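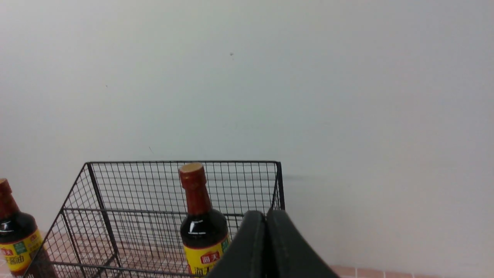

Nithin reckons the pump numbers don't add up, and he told me so before I'd got my coat off. His point was that well 3 at Illside can't have made more oil in a shorter month unless somebody's been reading the tank gauge wrong. Fair enough. I went back through the sheets.

9/21/22, then, and what I found. The old sheet has 2921 barrels for the month and the new one has the same figure carried over, so one of us copied it down without taking the fresh dip (me, I think, sorry!). Everything after that is off. I've struck it out in pencil and left it blank until Lies sends the proper dips from Emden.

Spent the rest of the morning on the crude samples. The bottle from the Toprak lease had a good thick layer of water at the bottom again, and a sort of brown scum between the water and the oil that wouldn't settle whatever I did. Spun it twice. Second go was better — still a smear of it left, mind you.
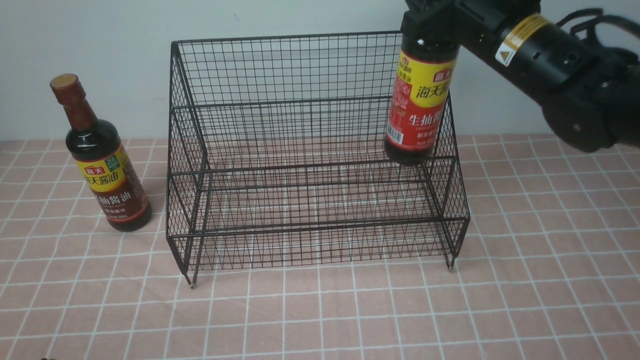 I tried the Beltex additive after that, five drops in one tube and none in the other, and put them both in the warm bath. The treated one split cleanly and the plain one just sat there looking like gravy. Lovely to see, but it's one pair of tubes and Graham will want a proper run of them before he lets anyone tip the stuff into a real separator. He's right, too. It's dear, and we'd be paying for it every month until November at least.

Gopinath rang about the pressure on the flow line. He had 1000 psi on his gauge and I had a fair bit less on mine, so one of them wants checking. I've put mine down for the test bench and told him to do the same with his.

Still to do: more Toprak oil, clean tubes, relabel the top shelf of samples. Ask Annapurna where the spare centrifuge lid went.

Comments

Annapurna Shenoy
Lid is in the drawer under the sink. Please put it back after!

Lies Willems
Dips sent. Well 3 is lower than you had it, so Nithin wins.

Graham Hartley
Do the next lot at two doses, and one with no heat. Then we'll talk about buying any.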